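The Rod on the Counter
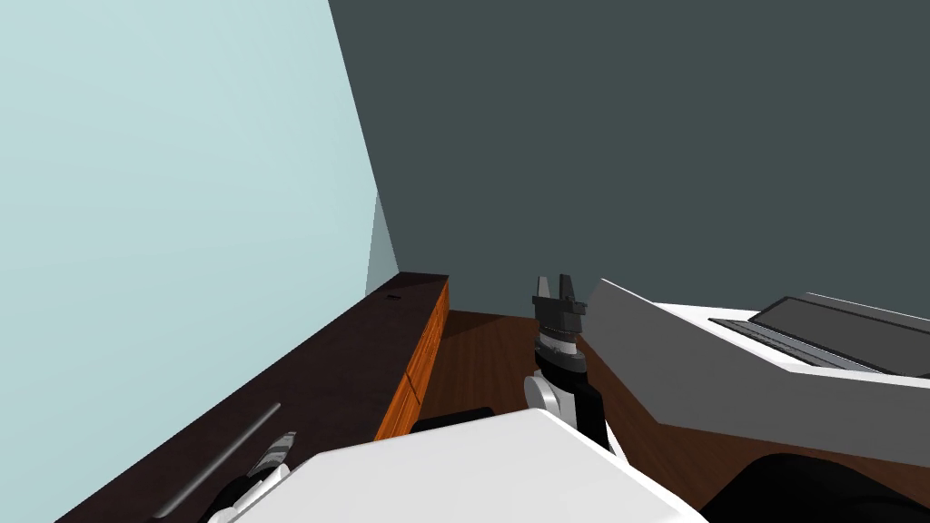 Josefien Baert

I had 89 failed grasps in my log and a cold bagel for dinner when the planner started being polite to me.

I should say I'm the one who wrote its messages. I work nights at Kotell, on the simulated kitchen, and all I wanted was for the left arm to pick up one skinny gray rod. My error strings were short and grumpy. "No path." "Collision, wrist." That kind of thing.

Attempt 90 said, "No path yet."

I searched the code for "yet" and got nothing. So I blamed Park, who loves editing my files, and bumped the sampling limit up to 200 and ran it again. The arm crept along beside the counter and stopped.

"Closer," said the log.

Well, what would you do? I loosened the collision margin by 4 millimeters, and I typed a comment above the line, feeling like an idiot – "is this better?" – and hit run.

The tip slid in next to the rod. The right arm just stood there with its fingers apart, the way I'd left it. The log scrolled for a while, joint angles and nothing else, and I ate some of the bagel.

Then one more line. "Try from the other side. You look tired."

I called Park at home in Amwood and woke him up. He swore he hadn't touched a thing since January.

I tried it from the other side.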